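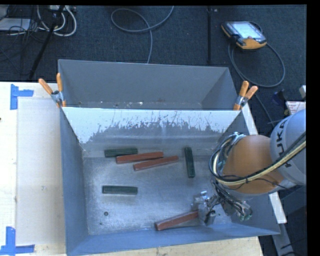 Bin with red-brown and green blocks, arm at lower right. From the fixed camera.

From: Beathag Ritchie
To: grasping list
Subject: Re: Plurnodeck push-then-grasp numbers

Mayuree Thepsuriya wrote:
> We finished the comparison in March. With the learned push
> policy switched on, Plurnodeck cleared 109 of 112 bins.
> We think this settles whether pushing first is worth the
> extra time. Pichit is writing it up and would like comments
> before he sends the draft to Agnes.

Mayuree, thanks for sending this around. I'm not sure it settles anything yet.

109 out of 112 is a high number, but what is the number with pushing off? Your message doesn't give one, and the draft only compares against the old Gestex planner, which used a different gripper and a different camera height. If plain grasping on your current setup gets close to that, the push policy isn't doing much.

Then there's the pile itself. Look at the still at the top. Seven blocks, and a good part of the bin floor is bare. One green block is lying off by itself on the left. I would expect a dumb planner to pick that one first and never need a push. The overlapping pair further up is the kind of case you built this for – so how many of the 112 bins started with blocks touching or overlapping, and how were they dropped in? If somebody placed them by hand I'd want that in the paper.

The walls bother me too. They all slope inward, so I'd expect a block shoved at a wall to have some chance of sliding back toward the middle. That could be helping you for free. Meenakshi Bhatt raised the same thing about the Enulel bins and we never got an answer. Could you run a small set with straight walls?

Last, "cleared" needs a definition. Section 2 allows retries but I can't find a limit. A policy that gets there on the ninth try is a different result from one that gets there on the second.

I'm happy to be wrong on all of this. Send me the per-bin logs and I'll go through them before Pichit sends anything to Agnes Nordin.

Beathag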